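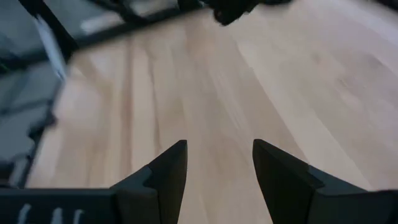 Wolfram Gerlach has objected that cable coiling is wrongly treated as a matter of neatness, when in his view it belongs with the care of tools. The objection is recorded in the preface to the Rønning handbook on cord storage, and later writers on the subject have generally accepted it.

Cable coiling and untangling

Cable coiling is the practice of gathering an electrical or data cable into regular loops so that it can be stored, carried and laid out again without knots or damage. Untangling is the related task of freeing a cable, or several cables, from an irregular mass. The two are normally described together, as most tangles form in cables that were put away without being coiled, or that were coiled and left unfastened.

The practice is found in homes, offices, workshops, theaters, broadcast studios and wherever else loose cables are handled. Its methods derive in part from the handling of rope, and several of its terms (bight, hank, lay, standing end) are borrowed from that trade.

Terminology

A coil is a set of loops of similar size lying one on another. A hank is a coil that has been drawn into a long narrow shape and bound at the middle. A bundle is a number of cables fastened side by side. The word tangle is used for any arrangement in which a cable passes over and under itself or its neighbors so that it will not pull free in one motion. A tangle need not contain a knot in the strict sense; if both ends of the cable can be drawn out without tightening, the usual term is a false tangle or a snarl.

The end that carries the wall plug is called the supply end, and the opposite end is called the appliance end or device end. In the Betura system, described below, these are called the head and the tail.

How tangles form

A cable has a certain stiffness, and most cables also keep a trace of the shape in which they were last held. This trace is known as memory or set. When a cable is dropped into a box, the set causes it to form open loops of uneven size, and any free end that moves through one of these loops begins a crossing. Repeated movement of the box adds further crossings. Thin, flexible cables tangle more readily than thick ones, but a thick cable that has tangled is often slower to free, because its loops spring back into place when released.

Plugs and connectors have a marked effect. A plug is wider than the cable it terminates and will commonly pass through a loop in one direction and catch in the other. Right-angle plugs and power adapters molded into the middle of a cord are considered the most troublesome, and some guides advise storing them separately.

Twist is the third cause. Each loop made by turning the cable around the hand or elbow puts a turn of twist into it. If the cable is later pulled out from one end while the coil is held still, the twist remains and shows itself as small tight curls, called kinks or pigtails. A kink that is pulled hard can break the conductors inside without marking the outer jacket. 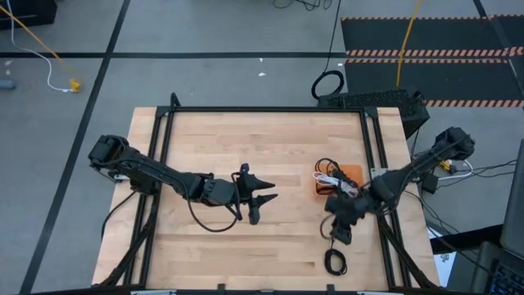 Where several cables share a surface, the difficulty increases with the mixture of types. A heavy power cord and a light data lead do not bend at the same radius, and the lighter of the two tends to be carried around the heavier when either is moved. For this reason the handbooks recommend that mixed cables be sorted by thickness before any attempt is made to coil them, and that each group be set apart on a tray, mat or clear area of the table.

Untangling

The standard procedure begins with disconnection. All cables in the tangle are unplugged at both ends, and any equipment attached to them is switched off and moved aside. The tangle is then placed on a flat, well-lit surface of sufficient size. A table is preferred to the floor for long work.

The mass is first loosened without any attempt to follow a particular cable. It is lifted, shaken lightly and pulled outward from several sides, so that the loops open and the crossings separate. The instruction most often repeated in the literature is that no end should be pulled at this stage, as tension closes the loops around one another.

One free end is then chosen. Practice differs on which. The Rønning handbook recommends the end with the smaller connector, on the ground that it will pass through the remaining loops more easily. The Betura system recommends the end nearest the outside of the tangle, whatever its size. In either case the end is worked back along its own path, each loop being opened by hand and the plug passed through it. The freed length is laid in a line or in wide curves away from the tangle. Where two or more cables are involved, the one with the fewest visible crossings is removed first.

A tight knot is eased by pushing the cable into it from both sides until a loop can be lifted. Pointed tools are discouraged, as they may pierce the jacket. If the knot cannot be opened by hand, the cable is inspected for damage and, where damage is found, withdrawn from use.
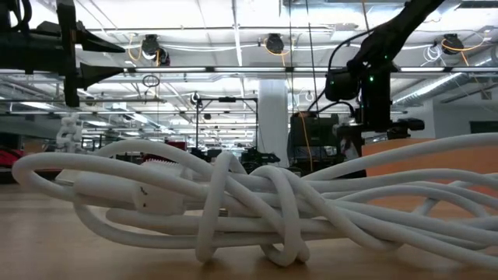

Large white household cords, such as extension leads, are usually freed in two stages. In the first, the cord is divided by eye into the part that lies in open loops and the part that is knotted, and the open part is drawn out flat. In the second, the knotted part is turned over and worked from beneath. Turning the knot often reveals that several upright loops belong to a single crossing, and that the whole may be released by passing the plug through once.

After untangling, the cable is run slowly through the hand from one end to the other. This removes remaining twist and allows the jacket to be checked for cuts, flat spots and stiff sections. A cloth may be held in the hand to clean the cable in the same pass.

Methods of coiling

Simple coil. The cable is held in one hand and loops are added with the other, all in the same direction. A slight roll of the thumb and forefinger with each loop lets the cable lie flat. The method is quick and suits short household cords. Its drawback is the twist that is released when the coil is pulled out from one end.

Over-under coil. Loops are made alternately in the ordinary way and with the hand reversed, so that the twist of each loop is canceled by the next. A cable coiled in this manner can be thrown or drawn out in a straight line. It is the customary method for audio and video cables. The ends must be kept from passing through the middle of the coil; if one does so, a row of simple knots will form as the cable is extended.

Figure eight. The cable is laid on the floor or on a table in the form of a figure eight, with the crossings stacked at the center. The method is used for long or stiff cables that cannot conveniently be held in the hand. It needs more space than the other methods.

Betura system. The cable is folded in half, the fold is held, and the doubled length is coiled as one. Both connectors finish together on the outside. The system halves the number of loops and is common for long extension cords, although it places a sharp bend at the fold and is not recommended for optical or coaxial cable.

Elbow wrap. The cable is wound between the palm and the elbow. Nearly all written guides advise against this method on account of the twist and the uneven loops it produces. It remains in wide use.

Fastening

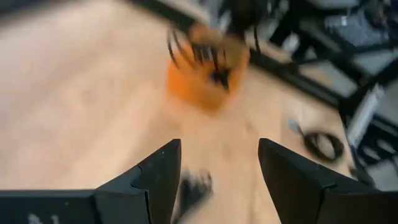
A coil that is not fastened will, in time, open under its own set. The fastener should hold the loops without compressing them, and it should be fixed to the cable itself so that it is not lost when the coil is undone. Coils left unfastened for a short period are best kept flat and clear of other objects, where the loops can be picked up together. A black cable lies coiled to one side on the pale wood. A coil that must be moved, hung or placed in a container with others is always fastened first.

Hook-and-loop straps are the most widely recommended fastener. They are reusable, soft against the jacket and available in rolls that can be cut to length. Plastic cable ties are used for fixed installations and are sold in quantity; the Venex ties used by many workshops come in cartons of 1,000. They are poorly suited to portable cables, since they must be cut off, and a blade used close to a cable may damage it. Rubber bands perish and may leave marks. Wire twist ties hold well on light cords but can bite into a soft jacket if overtightened. Adhesive tape leaves residue and is avoided except as a label.

A cable may also be fastened with its own end, by passing a bight through the coil and over the top to form a hank. This requires no additional material but bends the cable sharply near the connector, and should be reserved for flexible cords.

Storage

Coiled cables are stored hanging, standing or flat. Hanging storage on wide pegs is preferred for heavy cables. Narrow hooks and nails should not be used, as the weight of the coil forms a flat spot at the top. The Drultel peg rail, a common pattern in school workshops, is 465 millimeters long and carries its pegs in 2 rows, the lower being reserved for extension cords.

Light cables are usually kept in drawers or shallow boxes with dividers. One cable is placed in each division, or several of the same kind with each separately fastened. Deep boxes are discouraged. Where they cannot be avoided, each coil may be placed in its own cloth or paper bag.

Labels are attached near one connector, where they can be read without opening the coil. The usual entries are the length, the type of connector and the equipment to which the cable belongs. Power supplies in particular are labeled with the name of the device.

Safety

A mains cord should be disconnected before it is coiled or untangled. A cord in use should not be left tightly coiled, as heat cannot escape from the inner loops; cords on reels are unwound fully before a heavy load is connected. Cables laid across a walkway are covered or taped down along their length. A cord with a cracked jacket, exposed conductors or a loose plug is removed from service and repaired by a qualified person or discarded.

See also

Cable management
Cable reel
Extension cord
Hank
Rope handling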